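How to deep clean an insulated water bottle

I love a good insulated bottle. Mine goes everywhere with me, and for a shamefully long time all it got was a quick swish under the tap. Then one morning the water tasted of old tea (I hadn't had tea in it for weeks!) and I finally learned to do the job properly. It's cheap, it's easy and the difference in taste is brilliant.

What you'll need

Bicarbonate of soda
White vinegar
Washing-up liquid
A long bottle brush – mine is a Zostance one with a bendy neck
An old toothbrush
A soft cloth

1. Take everything apart

Unscrew the lid and ease out the rubber seal with your fingertips or a blunt butter knife. Drop lid and seal into a bowl of warm soapy water and leave them while you get on with the bottle.

2. Scrub the neck first

The threads are where the grime hides, especially if you drink squash or coffee. Put a drop of washing-up liquid on the toothbrush and follow the ridges right round, then do the rim and the join where the steel meets the paint.

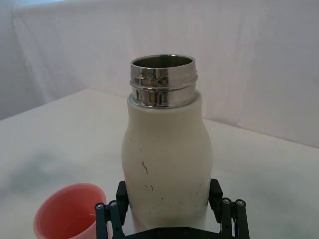
Cap off, with the screw threads showing on the steel neck.

3. Soak the inside

Tip in 2 tablespoons of bicarb, fill to the top with warm water and leave it overnight with the lid off. Next day, pour it away, work the brush right down into the bottom corners and rinse until the water runs clear. If there's still a chalky film, swirl a splash of vinegar round, leave it for ten minutes and rinse again. Keep bleach well away from the steel.

4. Freshen up the outside

Matt paint picks up scuffs very easily. Make a thick paste of bicarb and water, dab it on with the damp cloth and rub in small circles, pressing lightly. Rubbed-on marks often lift beautifully! A proper scratch won't, and I've grown rather fond of mine.

5. Dry it properly

Stand the bottle upside down on a rack, tilted a little so air can get in. Dry the seal, press it back into its groove and only put the lid on once the inside is bone dry.

Comments (2)

kettleandcrumb: The toothbrush trick is fab, you should have seen what came out of my Onard lid. Yuck!

mossy61: Can I use denture tablets in place of the bicarb? They work a treat on my flask.

Contact | © Kalstead Home Notes | Back to top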